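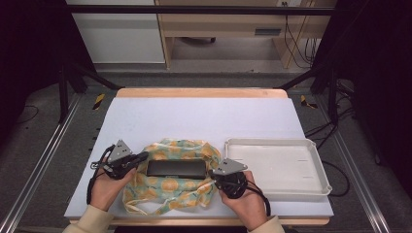 Search this blog
Type and press enter

I had meant to write this up in December, when it was all still fresh, but then the boiler went and we had visitors, and one way or another it has sat in my drafts with nothing but a title. So, the Mustico. Several of you have asked how I came to own one, and my brother-in-law has asked rather more pointedly why.

For anyone who hasn't met one (which I imagine is most people), the Mustico was a small two-door saloon built by a firm called Gundon, who had made their living from milk floats and delivery tricycles and then decided they would like to build a proper motor car. They managed 4,000 of them before the money ran out. It has 2 cylinders, air-cooled, hung out at the back, and it makes a noise like somebody shaking a biscuit tin full of spanners. I love it very much.

Mine came from Waltraud Zürcher, who had owned it for longer than I've been driving. I'd gone to see her about a roof rack, of all things, for the old estate we had then, and the Mustico was under a blanket at the back of the garage with a stack of garden chairs leaning on it. She saw me looking and pulled the blanket off and that was rather that. We had tea, I was shown photographs of it on an Alpine pass with its engine lid propped open (they all had to be driven like that uphill in summer, it seems) and by the time I left I had promised to come back with a trailer. I forgot the roof rack altogether.

It didn't run, of course. The engine turned over by hand, which cheered me up, but the fuel tank was full of something like marmalade and the brakes had seized on all four corners. The tank I did myself, with a handful of gravel and a great deal of shaking. The brakes I did myself too, then undid, and then took to Tariq Paracha, who put them right and was kind enough not to say much about the state I'd brought them in. He did ask which way up I had been holding the diagram.

The carburettor was the real trouble. Gundon never made their own and bought in a little single-choke thing called a Novix, used on the Mustico and on a make of cement mixer and, as far as I can discover, nothing else in the world. The float in mine had a split along the seam. I wrote to everybody. Teresa Marinho, who keeps the register of surviving cars going from her kitchen table in Setúbal, sent me a very long and lovely letter and a photocopy of the parts book, with the floats page missing. But she also gave me an address for Matvii Hrynyshyn, and he had a whole Novix off a cement mixer, with a good float in it and a fair bit of cement as well. I spent three evenings with a toothbrush and a bowl of paraffin, and the kitchen smelt of it for a fortnight.

It's worth knowing, if you ever find yourself with one of these, that the cement mixer version has a smaller main jet. Swap yours over before you fit it. I didn't, and the car would idle sweetly all day and then faint at the first sign of a hill.

Anyway - it started. I had Shahzad from next door (Shahzad Virk, he of the enormous hedge) in the driving seat with his foot on the clutch while I crouched at the back with the lid up, and it coughed twice and then caught, and he was so surprised that he let the clutch up and drove gently into the compost heap. No harm done to either. The bumper on a Mustico is a very solid affair.

We've been out in it a good deal since. The best run so far was 13 miles to the reservoir and the same home again, with a flask and a rug, and only one stop to tighten the exhaust. It'll do forty-five on the flat if you're patient. The heater is simply a flap that lets warm air in from around the engine, along with whatever else happens to be back there, so I drive with a window down and a scarf on. Gear changes want planning. Second is where you'd expect fourth to be, and reverse is where you'd expect second to be, and I have twice now embarrassed myself at the lights by the chemist's.

Next on the list is the upholstery. The seats were done in a sort of woven stuff, dark green with a cream fleck, and the driver's side has worn through to the horsehair. Jafri, the trimmers on the old canal road, think they can match it closely enough if I don't mind the fleck being a touch bigger. I'm going over with a sample as soon as I've worked out how to get the seat out, as two of the bolts are underneath the floor and the third seems to be welded. If anybody has had a Mustico seat out and kept all their fingernails, do please leave me a comment.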